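Archive Thread index Previous Next Reply Search Help

Subject: Re: [collect] Bathroom set, batch 7: start poses and rejected episodes

> We pulled the July export of the bathroom set and ran the loader over it.
> It reports 3,467 episodes, but the manifest says 2,634. Are the extra ones
> duplicates? Also, a lot of the early segments look like the arms are just
> hanging over the floor and doing nothing. Should we trim those before
> training, or do you want them kept? Last question: is the floor pattern
> fixed for the whole set or does it change per episode? Our depth head
> does badly on it.

Taking these in order.

The 3,467 is everything that was recorded. The 2,634 is what passed review. The export script in Jikivetti writes both into the same directory and marks the rejected ones with a flag in the episode header. Your loader reads the directory listing and never opens the header, so it picks up the lot. Either filter on the flag or load from the manifest. I would load from the manifest, as the flag was renamed once already and may be renamed again.

There are no duplicates that I know of. I ran the hash check on the full directory after the last merge and it came back clean. If you find two episodes with the same hash, send me both paths.

On the idle segments: please don't trim them at load time. The operator's session starts when the simulator finishes its reset, and the arms are placed by the reset and not by the operator. What follows is a stretch of small corrections while the operator lines up both hands. Some of it is dead time, but some of it is the two-arm approach, and that is the part we are shortest on. A velocity threshold can't tell these apart. Batch 4 was trimmed that way and the policy trained on it went straight for the object with one hand and left the other parked.

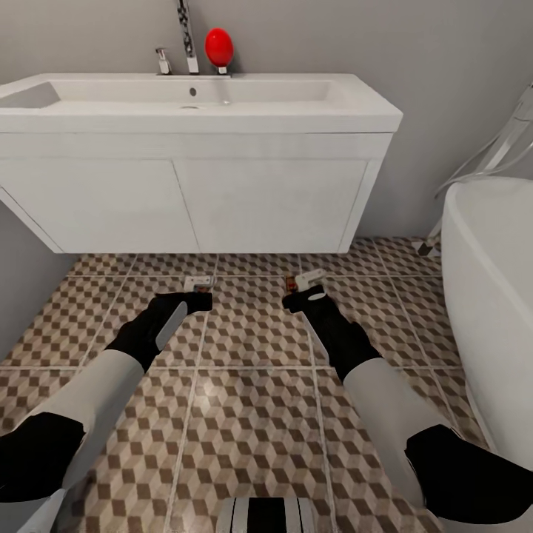

If you need a cut, use the first gripper command as the anchor and keep 600 steps ahead of it. Episodes with less than that before the anchor should be kept whole. Pad them on your side if the batch shape requires it, and mask the padding out of the loss. We had one run where the padding was not masked and the policy learned to hold still very well.

The floor is fixed within an episode and drawn again at each reset. The cube pattern is one of the options in the Pemumura texture pack. It is flat. The shading in the print reads as steps to most depth models, so bad depth there is expected and I would not chase it. You have two choices:

1. Use the depth written by the simulator, which is in the export under its own key and is correct on patterned floors.
2. Drop the patterned floors from depth training only, and keep them for the policy.

Please do not drop them from the policy data. They are there on purpose. With plain floors only, the grasp point drifted as soon as we changed the texture at test time.

Two things you didn't ask about but will run into.

First, the rejected episodes are not all failures. Reviewers reject for three reasons: the task was not finished, an arm passed through a fixture, or the recording dropped steps. The reason is a free text field, so expect spelling variants. The dropped-step ones are of no use to anyone. The unfinished ones may be worth having if you are training a success classifier – Ambrosio did this with batch 5 and asked for more of them.

Second, collision on the tub and the vanity is handled by simple hulls in batches 1 through 6. In batch 7 they use the finer meshes. Contact forces are therefore not comparable across that line. If you feed force to the policy, either normalize per batch or stay inside batch 7. Joint positions and images are unaffected.

Open items on our side:

- The export should split accepted and rejected into separate directories. Patch is written, not merged.
- Hitum wants the reject reason as a fixed list. No objection from me, but somebody has to map the old text to it.
- The reset places both arms in nearly the same pose every time. I would like more spread there before batch 8 starts. Proposals welcome, with joint limits stated please. The last proposal put an elbow inside the wall.

If you rerun with the manifest and the count still does not come to 2,634, send me the loader log and the export version string. The version is in the top line of the manifest.

Previous in thread Next in thread Back to index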